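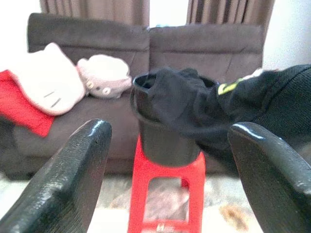 Figure 4-1. Wrist view with the fingers open and a garment over the rim of the container.

Reading time: 7 minutes

4. Setting up the cameras and the garment planner

Last revised 2021-10-04

This section covers Drernovier, the control software, from the first camera check to a planned hang on the rail. It assumes that both arms are mounted, that the emergency stop has been tested as in section 2, and that the network settings in section 3 have been saved. If you are upgrading from the December release, read 4.7 first, as the old camera files will not load.

Drernovier uses two modules here. Woline is the perception module. It takes the wrist and head camera streams and marks out cloth, hard objects and the robot's own fingers. Costa is the planner. It takes what Woline has marked and works out a path for each arm. The two can be started separately, and for 4.2 and 4.3 you should leave Costa off.

4.1 Starting the modules

1. Switch on the control computer and wait for the Drernovier status page to load.
2. Open the Modules tab. Woline should read "stopped". If it reads "fault", see 4.6.
3. Press Start next to Woline. Both camera tiles should show a live picture.
4. Check that each tile carries the right name. The wrist tile should have gripper fingers in it. The head tile should take in both arms and the work area.
5. If the names are swapped, press Swap, then Save. Do not swap the cables instead.
6. Leave Costa stopped.

Note: the picture in a tile is a reduced preview. Woline works on the full stream, so a slow tile does not mean slow perception. Look at the stream rate below the tile if you want to know.

4.2 Masking the fingers

The fingers are in the wrist picture all the time and come in from the lower corners, as in Figure 4-1. They are close to the lens, so they look large and soft. Woline has to be told which part of the picture they cover at each opening width. Without a mask, dark fingers in front of dark cloth are often joined to it and the grasp point ends up on the robot.

1. Move the arm to the Mask pose from the Poses list. Hold a plain light board behind the fingers, or face the wrist towards a plain wall.
2. Open the fingers fully.
3. On the wrist tile, choose Tools, then Finger mask, then Record.
4. Press Sweep. The fingers close and open again slowly.
5. When the sweep has finished, drag the width slider from one end to the other and watch the green outline. It should stay on the edges of the fingers.
6. If the outline leaves out a bright strip along the top of a finger, raise Highlight tolerance by one step and press Rebuild. There is no need to sweep again.
7. Save the mask under the name of the arm.
8. Repeat for the other arm.

CAUTION: keep hands clear of the fingers during the sweep. The sweep does not stop on contact.

Shiny coatings give more trouble than matt ones. A scuff or a pale mark on a finger is usually harmless as long as it lies inside the outline.

4.3 Checking cloth detection

Use a real work area for this check. An empty bench will pass almost any setting. It helps to have soft things in the background that the robot is not meant to pick up. In Figure 4-1 there is a sofa behind the stool, with a white pillow, a pink plush toy and something red and soft lying on it, and all of these have folds or soft edges that a loose setting will mark as garment.

1. Put an open container on a low stool or table within reach, and lay one garment partly over the rim.
2. Move the arm to the View pose and open the fingers.
3. On the wrist tile, turn on Overlay. Cloth is tinted blue and hard objects orange.
4. Look at the line where the garment meets the container. If both are dark, as they are in the figure, the tint may wander across it.
5. Lower Cloth threshold one step at a time until the tint follows the garment and leaves the container orange.
6. Check the background. Soft furnishings may be tinted a faint blue, but they must not be given a grasp marker.
7. If they are, open Depth limit and bring the far value in. The factory setting is 1,972 raw units. A setting of 1,909 works for most small rooms.
8. Press Save for this site.

Note: raw units come straight from the depth sensor and are not millimetres. Do not copy them from one site to another without repeating step 6.

A bright window behind the work area can wash out part of the picture and pull down the exposure for the rest. Draw the curtains as far as they will go, or set Exposure area to Centre. If you use Centre, go back and check the finger mask at full opening.

Printed logos on a garment are ignored unless Print hints is on. Leave it off for now. It is used only for telling front from back, and is described in section 5.

4.4 Loading the Costa planner

1. Press Stop on both arms and wait for the brakes to click.
2. In the Modules tab, press Start next to Costa.
3. When asked for a task file, choose "hang_two_arm".
4. Set the holding arm to Left and the working arm to Right. Use the reverse only if your rail is on the left of the robot.
5. Enter the tool held by the holding arm. The standard list has 3 hanging tools. Pick the one whose outline matches yours, and check the hook as well as the rods.
6. Press Load. Costa draws both arms and the tool on the head tile.

If the drawn arms sit beside the real ones, stop and repeat the head camera calibration in section 3. An offset can look small on the tile and still be enough to miss the rail.

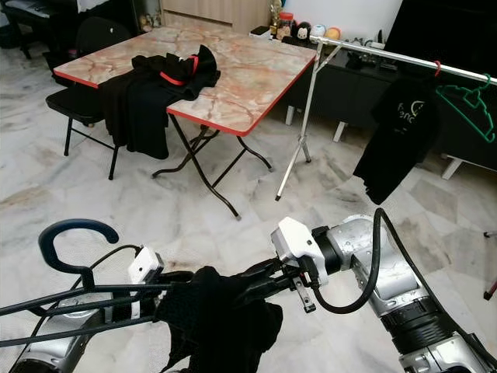

Figure 4-2. Head view: the left arm holds the hanging tool, with a garment draped over its rods between the two grippers.

4.5 Marking the work area and planning a hang

The head camera is the only one that takes in the rail, the table and both arms together, so the work area is marked on the head tile. Costa treats anything you have not marked as an obstacle. This includes cloth that is already on the rail or lying elsewhere.

1. On the head tile, choose Area, then Rail. Click one end of the rail, then the other. The rail may run at a slant across the picture, as it does in Figure 4-2.
2. Choose Area, then Stand, and draw round the feet of the rack. Thin chrome legs are easily lost against a pale marble floor, so draw the shape generously.
3. Choose Area, then Table, and click round the edge of the table top. Include any garment hanging over the side.
4. Choose Occupied, and mark each garment or hanger now on the rail. In the figure that means the black T-shirt and the empty green hanger next to it. Small clips on the bar should be marked too.
5. Choose Keep out, and draw a box over furniture, screens and ornaments behind the rack. One large box is enough.
6. Press Free space. The parts of the rail that Costa can use turn green.
7. Click a point in the green. This is where the hook will be placed.
8. Press Plan. Two coloured lines appear, one for each arm.
9. Press Preview and watch the whole motion at least once. Look at the cables as well as the arms. Costa allows for a cable loop over each gripper, but only up to the size given in the tool file.
10. Set speed to Slow and press Run.

CAUTION: do not reach between the grippers while a garment is held. The working arm may move without warning to take up slack in the cloth.

CAUTION: a garment hanging below the tool can catch on a stand or a chair. If the lower edge of the cloth is not tinted blue on the head tile, press Pause and go back to 4.3.

Note: when two dark garments overlap in the head picture, Woline may report them as one. Move the spare garment to another part of the table and press Refresh. There is no setting that cures this at present.

4.6 Messages

"Mask missing": no finger mask has been saved for this arm. Go to 4.2.

"Cloth touches self": the cloth tint overlaps the finger mask. This is normal during a grasp. If it appears with nothing held, rebuild the mask.

"No free rail": everything on the rail is marked as occupied, or the rail was marked too short. Clear the marks and start again at 4.5, step 1.

"Tool unknown": the hook or rods seen by the head camera do not match the chosen file. Check the tool list before you raise the tolerance.

"Stream late": a camera is sending pictures too slowly. Close the preview tiles on any other computer, then restart Woline.

"Fault" on the Modules tab with no other text: save the log, restart the module, and send the log to Gruvutmont support if it happens again.

4.7 Upgrading from the December release

Camera files made with the December release have no width data and cannot be converted. Delete them from the Files tab, then carry out 4.2 in full for both arms. Rail and table areas are kept. Keep-out boxes are also kept, but they are switched off after the upgrade and have to be ticked again one by one.

Related items
Section 2: Emergency stop and brake test
Section 3: Network and head camera calibration
Section 5: Print hints and telling front from back
Woline settings list
Making a tool file for Costa
Saving and sending logs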